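Unit 4 notes: Setting up the home corner (play kitchen)

Read before the November tutorial. Bring your floor plan from Unit 3.

## What the play kitchen is for

Children aged two to five use a play kitchen to act out things they see at home: washing, cutting, serving, feeding someone else. Language comes along with it. A child who hands you a plate and says "hot" is sequencing an event and naming it. Your job in the set-up is to give them enough to work with and clear space to do it in.

## Zones

Treat the kitchen as three working areas:

1. **Prep**: a board or clear bit of counter where food is laid out
2. **Wash**: sink, tap and draining surface
3. **Serve**: plates, forks, and a low table close by

Prep and wash should sit side by side. In the Fonach room the table was first placed on the far side of the book corner, and most of the food ended up on the floor between the two. It now stands about a metre from the sink.

## Choosing play food

Start with foods the children already know by name, then add less familiar ones a few at a time. Mix the food groups on the board so that sorting is possible. Whole pieces and pieces shown as slices can go out together.

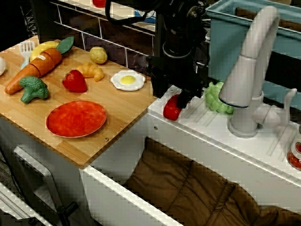

*Fig. 4.1. Prep board next to the sink, with mixed play food and a red plate. The red capsicum and green grapes are on the sink side.*

A set like the one in Fig. 4.1 supports several activities without adding anything:

- sorting by colour (strawberry and capsicum; broccoli and grapes)
- sorting fruit from vegetables
- "breakfast" and "dinner" plates, using the egg and croissant for the first
- passing food from board to sink for washing

Expect arguments about where the potato goes. Let them run.

## Storage and checking

Ogura and Nestilar tubs both fit under a standard bench. Label them with a drawing as well as a word. Check pieces at pack-up for splits, loose parts and peeling stickers, and take damaged ones out the same day. Wash plastic food in warm soapy water and air dry it on a rack. Wooden pieces are wiped only.

Budget for the Fisska centre's home corner was $763, including the table and tubs.

## Task for next time

Observe one child in a play kitchen for 10 minutes. Record:

- which zone they went to first
- any food words used
- any item carried out of the corner, and where to

Half a page is enough. Use initials only.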